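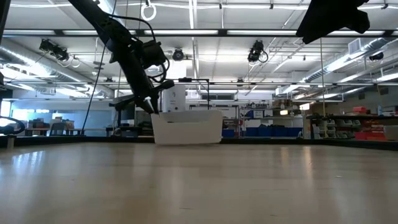 Tabletop with bin, Brodel Hall teaching lab

Co-op and Internship Placement Site Checklist
Completed by: Margarida Marinho, Career and Co-op Office
Date of visit: 2022-10-22
Employer: Bresteo, Rodeo Street building
Student positions requested: 3, starting in January

Section A. Before the student arrives

A1. Signed agreement on file — Yes. The employer signed the old form. A new one was sent and needs to come back before names are released.

A2. Supervisor named for each position — Partly. Two are named. The third position is listed under "team lead," and we can't accept that.

A3. Job description matches the major — Yes for the two testing jobs. The office job is mostly data entry and should be rewritten or dropped.

A4. Insurance certificate current — Yes.

Section B. The workplace

B1. Exits marked and clear — Yes at the front. The rear hallway had boxes along one wall. Asked that they be moved; recheck by phone.

B2. First aid kit stocked and within reach — Yes. Gloves were low.

B3. Fire extinguisher tag up to date — Yes, both floors.

B4. Desk or bench assigned to each student — No. Students would share with full-time staff. Acceptable for the first 10 working days only.
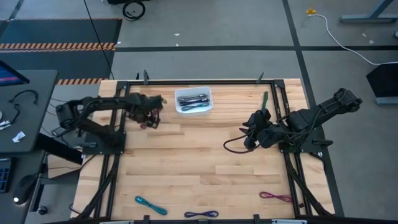

B5. Orientation covers housekeeping and cords — Needs work. The employer has a one-page handout on lifting and eye protection but nothing on putting things away. Our own lab rule can be copied into it: spare cables are coiled and kept in a bin, and the bin goes back on the shelf at the end of a shift. Send the employer our text.

Section C. Pay and hours

C1. Wage in writing — Yes. The one-time travel payment of $202 is also in the letter.

C2. Total pay for the term stated — $3,428 for the part-time position. The other two are blank.

C3. Hours do not conflict with evening classes — Yes, except for Hứa, who has a late lab section. Supervisor agreed to an earlier finish.

C4. Student knows whom to call with a complaint — Not yet. Add our office number to the welcome letter.

Result: Conditional approval. Items A1, A2, B1 and C2 must be closed before any student is placed. A3 can be settled by email.

Follow-up visit: not needed if photos of the rear hallway are received.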